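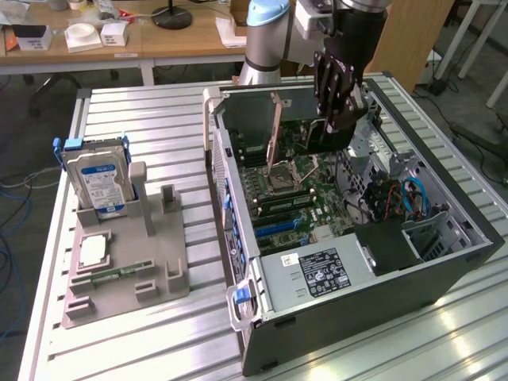 다켄(Daken) 할룰데일 무릎 온열 보호대

의료기기·건강용품 > 관절·보온 > 무릎

무릎이 시리다는 말은 참 묘한 말이지요. 날이 더운데도 무릎만 시리다는 분이 계시고, 이불 속에 누웠는데도 무릎 안쪽으로 찬바람이 지나가는 것 같다는 분도 계십니다. 겉으로 보기에는 붓지도 않았고 걷는 데도 큰 탈이 없는데, 아침에 일어나 첫발을 디딜 때나 오래 앉았다가 일어설 때면 무릎이 꼭 남의 것처럼 뻣뻣하다고들 하십니다. 저희 줄브리지(Julbridge) 매장에서 무릎용품을 찾으시는 손님들께 가장 많이 듣는 이야기도 바로 이런 이야기예요.

할룰데일(Halluldale)은 그런 무릎을 따뜻하게 감싸 드리려고 들여온 제품입니다. 전기로 데우는 보호대라고 하면 아무래도 두툼하고 투박한 물건을 떠올리시는데, 막상 손에 들어 보시면 생각보다 부드럽고 얌전하다고 하시는 분이 많습니다. 전선을 벽에 꽂고 앉아 있지 않아도 되니 설거지를 하거나 빨래를 갤 때도 차고 계실 수 있고요.

먼저 말씀드리고 싶은 것이 있습니다. 이 제품은 퇴행성 무릎관절염을 낫게 하는 물건이 아닙니다. 닳은 연골을 되돌려 주지도 않고, 병원에서 받으시는 약이나 운동 처방을 대신하지도 않아요. 따뜻하게 해 주면 한결 편안하게 느끼시는 분들이 그 편안함을 조금 더 손쉽게 누리시도록 돕는 보온용품이라고 생각해 주시면 좋겠습니다.

퇴행성 무릎관절염과 온기에 대하여

퇴행성 관절염은 관절을 이루는 연골과 그 주변 조직이 오랜 시간에 걸쳐 변해 가면서 통증과 뻣뻣함이 생기는 질환입니다. 나이가 들수록 흔해지지만 나이만의 문제는 아니어서, 예전에 무릎을 다친 적이 있거나 체중이 많이 나가거나 쪼그려 앉는 일을 오래 하신 분들에게도 잘 찾아옵니다. 가족 가운데 같은 고생을 하신 분이 있는 경우도 있고요.

증상은 사람마다 꽤 다릅니다. 계단을 내려갈 때만 아픈 분이 있는가 하면, 밤에 자려고 누우면 욱신거린다는 분도 계십니다. 좋은 날과 나쁜 날이 번갈아 오는 것도 이 질환의 특징이라, 어제는 시장까지 거뜬히 다녀오셨는데 오늘은 현관까지 나가는 것도 귀찮아지곤 하지요. 같은 사진을 찍어 보아도 변화가 심한 분이 덜 아파하시고, 변화가 적은 분이 더 아파하시기도 합니다.

따뜻한 찜질은 예부터 집집마다 해 오던 방법입니다. 온기가 닿으면 긴장해 있던 허벅지와 종아리 근육이 느슨해지고 뻣뻣한 느낌이 누그러진다고 하시는 분이 많습니다. 물론 모든 무릎이 따뜻한 것을 좋아하지는 않아요. 갑자기 붓고 벌겋게 열이 나는 무릎은 데우지 마시고 진료를 먼저 받으셔야 합니다. 이 점은 아래 주의사항에 다시 적어 두었으니 꼭 읽어 주세요.

그리고 이런 말씀을 드리면 물건 파는 사람이 별소리를 다 한다고 하실지 모르지만, 무릎에는 역시 움직임이 중요합니다. 의사나 물리치료사에게 허벅지 앞쪽 힘을 기르는 운동을 배워 오신 분이라면, 보호대로 무릎을 먼저 따뜻하게 하고 나서 운동을 시작해 보세요. 몸이 덜 굳은 상태라 시작하기가 훨씬 수월했다는 말씀을 자주 듣습니다.

만듦새

안쪽 원단은 빌긴(Bilgin)에서 짠 기모 니트입니다. 처음 견본을 받았을 때 저희가 제일 오래 만지작거린 부분이기도 해요. 겨울 내복 안쪽처럼 보드라우면서도 털이 쉽게 뭉치지 않고, 맨살에 닿아도 까슬거리지 않습니다. 예전에 취급하던 보호대는 봉제선이 오금 쪽으로 지나가서 오래 앉아 있으면 자국이 남는다는 말씀이 있었는데, 할룰데일은 봉제선을 바깥 옆으로 돌려 놓았습니다.

열선은 무릎뼈 둘레와 그 위쪽으로 들어가 있고, 오금에는 넣지 않았습니다. 무릎을 굽혔다 폈다 할 때 가장 많이 접히는 자리이고 살도 얇은 곳이라서요. 뒤쪽이 비어 있으니 처음에는 허전하다고 느끼실 수 있는데, 원단이 전체를 감싸고 있어서 조금 지나면 은근히 온기가 퍼집니다.

벨크로 띠는 위아래로 나뉘어 있습니다. 허벅지 쪽과 종아리 쪽 굵기가 다르니 따로따로 맞추시는 편이 흘러내리지 않고 좋아요. 띠 끝에는 손가락을 걸 수 있는 고리를 달았습니다. 손가락 마디까지 불편하신 분들은 벨크로를 떼는 일도 만만치 않거든요. 별것 아닌 고리인데, 이것 때문에 다켄 제품만 찾으신다는 분도 계십니다.

조작 단추는 허벅지 바깥쪽에 하나만 있습니다. 길게 누르면 켜지고, 짧게 누를 때마다 온도가 바뀌고, 다시 길게 누르면 꺼집니다. 바지 위로도 더듬어 찾을 수 있도록 단추 가운데가 살짝 볼록합니다. 휴대전화와 연결하는 기능은 없습니다. 요즘 세상에 그런 것도 없느냐고 하시는 분도 가끔 계시지만, 저희는 이쪽이 마음 편하다고 생각해서 골랐어요.

온도 조절

온도는 3단계입니다.

약: 은은하게 따뜻한 정도입니다. 오래 차고 계실 때, 또 처음 쓰시는 분께 권해 드립니다.
중: 대부분의 손님이 가장 많이 쓰시는 온도입니다. 아침에 일어나서 무릎이 뻣뻣할 때 잘 어울립니다.
강: 추운 날 바깥에서 막 들어오셨을 때 잠깐 쓰시는 단계입니다. 길게 쓰지 마시고, 몸이 풀리면 중이나 약으로 내려 주세요.

켤 때는 언제나 약에서 시작합니다. 지난번에 강으로 쓰셨더라도 다음번에 켜면 다시 약이니, 깜빡하고 처음부터 뜨겁게 쓰실 염려가 없습니다. 켜 둔 채로 시간이 지나면 저절로 꺼지는 기능도 들어 있습니다.

제품 사양

제품명: 다켄 할룰데일 무릎 온열 보호대
구성: 보호대 본체, 충전식 배터리, 충전 케이블, 세탁망, 한글 설명서
길이: 283mm
무게: 423g(배터리 포함)
온도 조절: 3단계
사용 시간: 약 단계 기준 최대 5시간
안감: 빌긴 기모 니트
색상: 진회색, 밤색
착용 부위: 좌우 공용
판매 단위: 한쪽

양쪽 무릎에 다 쓰시려면 한쪽씩 따로 담아 주셔야 합니다. 한 상자에 두 쪽이 들어 있는 줄 아셨다가 서운해하시는 일이 종종 있어서 한 번 더 적어 둡니다. 사용 시간은 실내에서 약 단계로만 썼을 때의 값이고, 온도를 올리시거나 추운 곳에서 쓰시면 그보다 짧아집니다.

치수 고르기

치수는 소, 중, 대로 나옵니다. 줄자로 무릎뼈 한가운데를 지나는 둘레를 재신 다음, 주문 화면의 치수표와 맞춰 보시면 됩니다. 무릎은 살짝 굽힌 채로 재 주세요. 서서 곧게 편 상태로 재면 앉으실 때 답답할 수 있습니다. 저녁이면 다리가 붓는 분은 저녁에 재시는 것이 좋고요.

두 치수 사이에 걸리신다면 저희는 큰 쪽을 권해 드립니다. 벨크로로 줄일 수는 있어도 늘리는 데는 한계가 있답니다. 보호대라고 하면 꽉 조여야 좋은 줄 아시는 분이 많은데, 할룰데일은 관절을 단단히 잡아 주는 용도가 아니라서 손가락이 편하게 드나들 만큼 여유가 있으면 알맞습니다. 부모님 선물로 고르시는데 치수를 여쭤보기가 어려우시면, 평소 입으시는 바지 치수를 적어 문의를 남겨 주세요. 같이 골라 드리겠습니다.

쓰시는 방법

배터리를 충전해서 허벅지 바깥쪽 주머니에 넣고 연결선을 끝까지 꽂아 주세요. 의자에 앉아 무릎을 조금 굽힌 다음 동그란 박음질 자리가 무릎뼈 위에 오도록 올리고, 아래쪽 띠를 먼저, 위쪽 띠를 나중에 붙입니다. 그런 다음 일어나서 몇 걸음 걸어 보시고, 흘러내리거나 당기는 곳이 있으면 띠를 다시 붙여 주세요.

처음 며칠은 약 단계로 짧게 써 보시는 것이 좋습니다. 보호대를 벗은 뒤에 살갗을 한번 들여다보시고, 붉은 기가 금방 가라앉지 않으면 얇은 내의 위에 착용하시거나 사용을 쉬어 주세요. 맨살에 쓰셔도 되지만 살이 약하신 분은 처음부터 내의 위에 두르시기를 권합니다. 파스나 바르는 소염제, 특히 후끈거리는 성분이 든 것을 바르신 자리에는 쓰지 마세요. 파스를 떼고 바로 데우는 것도 피하셔야 합니다.

충전은 반드시 보호대에서 배터리를 빼고 해 주세요. 동봉된 케이블을 쓰시고, 이불이나 방석 위에 올려놓고 충전하지 마시기 바랍니다.

세탁과 보관

배터리를 뺀 본체는 손빨래하실 수 있습니다. 미지근한 물에 중성세제를 풀고 조물조물 눌러 빠신 뒤, 비틀어 짜지 말고 마른 수건으로 감싸 물기를 빼 주세요. 그늘에 펴서 속까지 말린 다음에 배터리를 끼우셔야 합니다. 겉이 말랐어도 열선 둘레는 축축할 수 있으니 하루쯤 더 두셔도 좋아요. 표백제와 건조기, 다리미는 쓰지 마세요. 세탁망은 벨크로에 다른 빨랫감이 달라붙지 않게 담아 두시라고 넣어 드리는 것이지, 세탁기에 돌리시라는 뜻은 아닙니다.

봄이 되어 넣어 두실 때는 배터리를 반쯤 충전해서 따로 보관해 주세요. 본체는 접지 말고 둥글게 말아 두시면 열선이 꺾이지 않습니다. 저희 가게에서는 해마다 9월이면 겨우내 쓰실 보호대를 꺼내 한번 켜 보시라고 단골손님들께 말씀드립니다. 정작 추워진 날에 켜지지 않으면 그것만큼 속상한 일이 없으니까요.

꼭 읽어 주세요

다음에 해당하시는 분은 사용하기 전에 의사와 상의해 주세요.

당뇨병이나 신경 손상으로 다리 감각이 둔하신 분
다리 혈액순환에 문제가 있거나 혈전증을 앓으신 적이 있는 분
인공관절 수술이나 무릎 수술을 받으신 지 오래되지 않은 분
심박동기 등 몸 안에 전자 의료기기를 넣으신 분
임신 중이신 분
류마티스 관절염이나 통풍으로 치료를 받고 계신 분

무릎이 갑자기 심하게 붓거나 벌겋고 뜨거울 때, 열이나 오한이 함께 올 때, 다친 직후라서 체중을 싣지 못하실 때는 착용하지 마시고 병원에 가셔야 합니다. 종아리가 한쪽만 붓고 아플 때도 마찬가지입니다. 상처나 습진, 물집이 있는 자리에는 쓰지 마세요.

주무실 때는 착용하지 마세요. 따뜻하니까 그대로 잠들고 싶은 마음은 저희도 잘 압니다만, 그리 뜨겁지 않은 온도라도 한자리에 오래 닿으면 저온 화상을 입을 수 있습니다. 술을 드셨거나 졸음이 오는 약을 드신 뒤에도 쓰지 말아 주세요. 스스로 온도를 조절하거나 뜨겁다고 말씀하시기 어려운 어르신과 어린아이에게는 사용하실 수 없습니다.

자주 물어보시는 것들

양쪽을 한꺼번에 차도 되나요?
네, 괜찮습니다. 배터리가 각각 들어 있으니 한쪽은 약, 한쪽은 중으로 다르게 맞추셔도 됩니다.

바지 안에 입을 수 있나요?
통이 넉넉한 바지라면 안에 입으실 수 있습니다. 배터리 주머니가 조금 도드라지기 때문에 몸에 붙는 바지는 어려워요. 집에서는 내복이나 얇은 실내복 위에 두르시는 분이 더 많습니다.

등산할 때 써도 될까요?
권해 드리지 않습니다. 무릎을 지지해 주는 힘이 크지 않고, 땀이 차면 안감이 축축해집니다. 산에 다녀오셔서 씻고 쉬실 때 두르시는 것은 좋습니다.

팔꿈치나 어깨에 둘러도 되나요?
무릎 모양에 맞춰 만든 것이라 다른 곳에는 잘 맞지 않습니다. 다켄에서 나온 어깨용 온열대가 따로 있으니 그쪽을 살펴봐 주세요.

처음 켰을 때 냄새가 조금 나요.
새 원단 냄새일 수 있습니다. 켜지 않은 채로 바람이 통하는 곳에 하루 정도 걸어 두셨다가 써 보세요. 타는 냄새가 나거나 한 군데만 유난히 뜨거우면 바로 끄고 배터리를 빼신 다음 저희에게 연락해 주세요.

배터리만 따로 살 수 있나요?
네, 부속품 항목에 있습니다. 모양이 비슷한 다른 회사 배터리는 끼우지 말아 주세요.

비행기에 가지고 타도 되나요?
배터리 반입 규정이 항공사마다 다를 수 있으니 타시는 항공사에 미리 확인해 주세요.

배송과 교환, 수리

재고가 있는 색상과 치수는 결제를 확인한 다음 날 보내 드립니다. 중간에 휴일이 끼면 하루 이틀 늦어질 수 있고, 도서 산간 지역은 조금 더 기다려 주셔야 합니다.

치수가 맞지 않으면 바꿔 드립니다. 다만 살에 닿는 물건이라 세탁을 하셨거나 오래 착용하신 흔적이 있으면 교환이 어려워요. 상자를 여신 뒤 배터리를 연결하지 마시고 먼저 둘러만 보시면, 혹시 맞지 않더라도 편하게 바꾸실 수 있습니다. 보내실 때는 처음 담겨 있던 상자에 구성품을 모두 넣어 주세요.

고장 난 제품은 줄브리지 매장으로 가져오시거나 택배로 보내 주시면 됩니다. 배터리와 연결선은 그 자리에서 바꿔 드릴 수 있고, 열선 쪽 문제라면 다켄 수리 창구로 보내야 해서 시간이 좀 걸립니다. 어디가 어떻게 불편했는지 쪽지에 적어 함께 넣어 주시면 살펴보는 데 큰 도움이 됩니다. 글씨가 예쁘지 않아도 괜찮으니 편하게 적어 주세요!

함께 보시면 좋은 상품

다켄 어깨 온열대
할룰데일 전용 교체 배터리
빌긴 기모 무릎 토시(열선 없음)
좌식 생활용 높은 방석

빌긴 무릎 토시는 전기를 쓰지 않는 얇은 제품이라, 낮에는 토시를 끼고 저녁에 할룰데일을 두르시는 분도 계십니다. 밤에 주무실 때 무릎이 시려 깨신다는 분께도 토시 쪽을 먼저 보여 드리고 있어요.

상품 정보 수정일: 30/10/2022

위 내용은 일반적인 안내이며 진단이나 치료를 대신하지 않습니다. 무릎 통증이 오래가거나 점점 심해지면 가까운 병원에서 진료를 받아 보시기 바랍니다. 상품에 대해 궁금하신 점은 상품 문의란에 남겨 주세요.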